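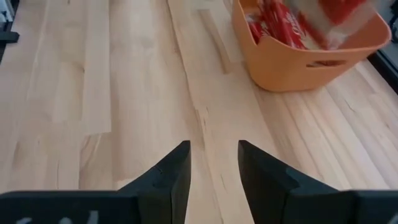

Akolgo Press Team

Akolgo brings the Gullura tabletop back for spring, with a smaller size for smaller kitchens

Apr 18, 2018 – Akolgo is very happy to announce that Gullura, the pale wooden tabletop that so many of our customers have written to us about over the winter, is on sale again from today. It comes in its familiar long version and, for the first time, in a short one made for narrow kitchens, landings and the sort of corner where a full table would never go.

Gullura is put together from long, narrow boards laid side by side in the butcher-block manner, with shorter pieces meeting end to end along the way. The shades run from a creamy near-white to a warm honey beige, and here and there a darker streak wanders along the grain. We used to sort those boards out and set them aside (quite a pile of them, we are sorry to say), and it was our customers who talked us into leaving them in. No two tops match, and people who order a pair should expect a little difference between them, which we hope they will come to enjoy as much as we do.

"My mother rolled dough, did the accounts and mended our coats all at one table, and I wanted to make something that could be used just as freely," said Saadet Coşkun, who designed Gullura. "I have had mine for four years now. There is a mark where my son did his homework rather too firmly, and I wouldn't sand it out for anything."

The tops are made at our Skarnumier workshop, where a team of seven glues, planes and finishes them. Severin Frei, who runs the workshop, has also rewritten the care leaflet, and it is now a good deal friendlier than the old one: wipe with a damp cloth, dry along the grain, and oil every four months or whenever the surface begins to look thirsty.

A plastic basket from our Bititz range makes a handy companion for the table, whether it is holding onions, post or the week's odd socks. Bititz baskets are sold separately and come in several colours, orange among them.

Both sizes of Gullura can be ordered through Akolgo shops and our usual stockists, and each comes with two tins of oil and the new leaflet. Matching legs will follow in November.

Press enquiries, samples and larger pictures: please write to the Akolgo Press Team, who will be glad to help.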